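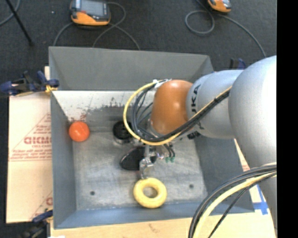
Figure 1. Gray open-topped bin with an orange-red ball against the left wall.

Seaweed Hand Creams from Nadholm: A Study of Labeling and Shelf Claims
Student project report, Cosmetics and Retail option

1. Purpose
The project examined how small skincare makers in Nadholm present locally harvested seaweed on their packaging. Two product lines were compared, Rorateo and Sallano, both sold mainly through pharmacies and ferry shops.

2. Method
Labels were collected in March and coded for origin, scent, and skin type. A questionnaire was then given to 90 shoppers, who read both labels before trying either cream. Each tester wore the cream for 40 minutes and rated its feel and smell.

3. Results
Rorateo names the harvest bay on the front of the tube – Sallano gives it only in the ingredient list. Shoppers preferred the Rorateo label but rated the Sallano cream higher for feel. Scent divided the group, and several testers described both creams as too salty.

4. Limitations
Most respondents were regular users of hand cream. Prices were not shown, and winter use was not tested. The word "wild" was coded as an origin claim, although neither maker defines it.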